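Notes from the Halutmont Poetry Fair
September 30, 2018

I came home with twelve pamphlets in my bag and a notebook so full that the last page is written round the edges. I'd meant to buy three. Anyone who has been to a poetry fair with a little money in their pocket will know how that goes!

Halutmont is a small town on the side of a hill, and the fair takes over the old grain hall at the top of it. You get off the bus at the bottom and climb. By the time I reached the door I was out of breath and very glad of the tea table, which stands just inside and sells a ginger cake I would go back for on its own.

The hall is one long room with the presses down both sides and a small stage at the far end. Readings ran on the hour, and between them you could wander. I like this much better than the festivals where the books are kept in a tent and the poets in another tent across a field. You'd hear somebody read, turn round, and there was the pamphlet on a table a few steps away, with its editor behind it still clapping.

## The tables

I started with Lanz, because I've been reading their pamphlets for years and had never seen them all laid out together. They print short books, never more than 24 pages, with plain covers in one colour and the title set very small in the top corner. I picked up a sequence about a ferry crossing that I read standing up, start to finish, getting in everyone's way. There's a poem in the middle made only of the announcements you hear on deck, and it builds into something really frightening. I bought two copies, one to keep and one to post to my sister.

Danix were opposite and could hardly be more different. Big floppy pages, poems printed sideways, a long one folded up like a road map. Some of it went over my head. But the translations were a joy – facing pages, with short notes at the back where the translator admits which lines gave trouble and prints the versions that were thrown out. I wish every book of translated poems did this. One four-line poem had 6 rejected versions, and I could happily have read more.

There was also a table of single poems on cards, sold from shoeboxes sorted by weather. I bought "fog" and "late frost".

## The readings

The morning reading was the quiet one. Three poets, all with first pamphlets, all nervous. The second read a set of sonnets about learning to drive, with the rhymes tucked so far inside the lines that I only noticed them on the fourth poem. I asked for the pamphlet afterwards and it had sold out.

After lunch came the prose poems, which I usually avoid. I've changed my mind, or at least loosened it. What I'd missed on the page was the speed. Read aloud, a block of prose with no line breaks has nowhere to rest, and the reader took full advantage, hurtling through a piece about a wedding until the whole room was leaning forward. Then a very short one about a spoon. Then she sat down!

The long-poem hour was weaker, I thought. Two of the readers went well past their time, and the microphone had a hum in it. I went out for more cake during the second and don't regret it.

## The workshop

In the side room you could sign up for an hour on revision, and I'd recommend it to anybody who writes, even a little. We were each given the same flat, rather dull draft and told to cut it by half without adding a word. Then we read the results round the table. Mine kept the ending and lost the river. The woman next to me had kept almost nothing but the river, and hers was far better.
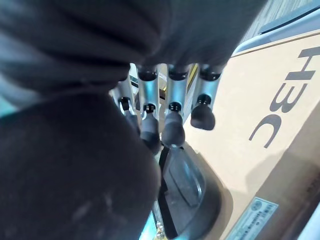

We were then allowed to put one word back. I spent most of my time on that, and chose "almost", and I'm still pleased with it. The sheet we took away has a list of further exercises, including one where you copy out a poem you dislike by hand and mark the exact place where it loses you. I tried it on the bus with one of the long poems from the afternoon and found that it lost me much later than I'd thought. So I owe that poet another read.

## If you're thinking of going

Entry is free and the workshop costs the price of a pamphlet. Get there early for the first reading, as the chairs fill up and the benches at the back are hard. Several of the smaller tables take only cash, and the nearest machine is back down the hill.

The same people are putting on a smaller day at Potmont next July, with an open reading in the evening. Put your name on the list at the door and you get two poems or five minutes, whichever is shorter. I've already started on mine. The frost card is pinned above the desk, and the second copy of the ferry book is still here, because I want to read it once more before I post it.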